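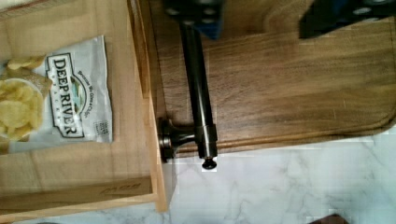

Home | Science | Animals | How Things Work | Games

What Is a Kitchen Counter Made Of?

Many counters are stone. Marble starts as limestone. Heat and pressure deep underground change it over a very long time. The gray lines are called veins – they come from other minerals mixed in.

Bronze is a metal made mostly of copper and tin.
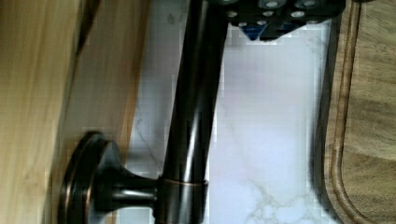

A dark bronze bar with pale marble behind it.

Wood has lines too. They are called grain, and they show how the tree grew. A cutting board can be dark or light, depending on the tree.

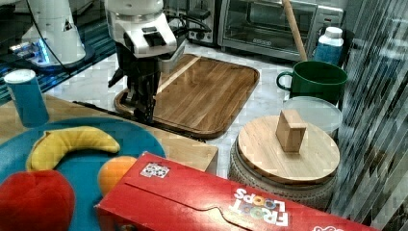
Words to Know

Mineral: a solid found in nature, such as quartz.

382 shares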